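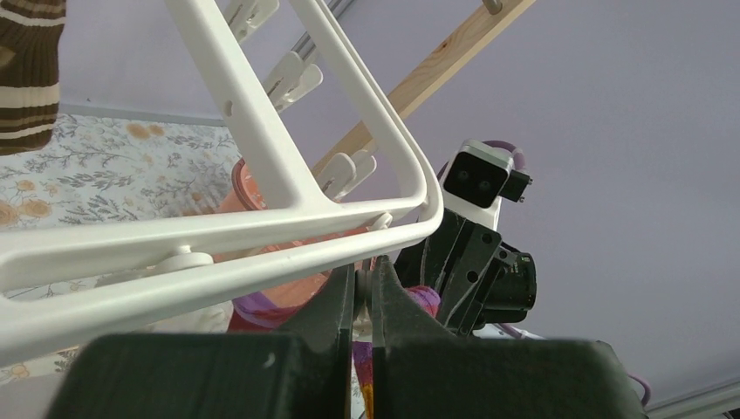
A white plastic drying rack with multicoloured fabric.

Woltov Wash House is a small arts venue in Weston, used mainly for chamber music and spoken word. The building was a public laundry until the Selleck family sold it to the town. It was opened as a venue in October 2012 by the director Dymphna Ó Briain. The main room has 100 seats, and the upper room, called the Rafferty Room, has 48. A festival of new music is held there every December and lasts five days. Tickets are sold only at the door.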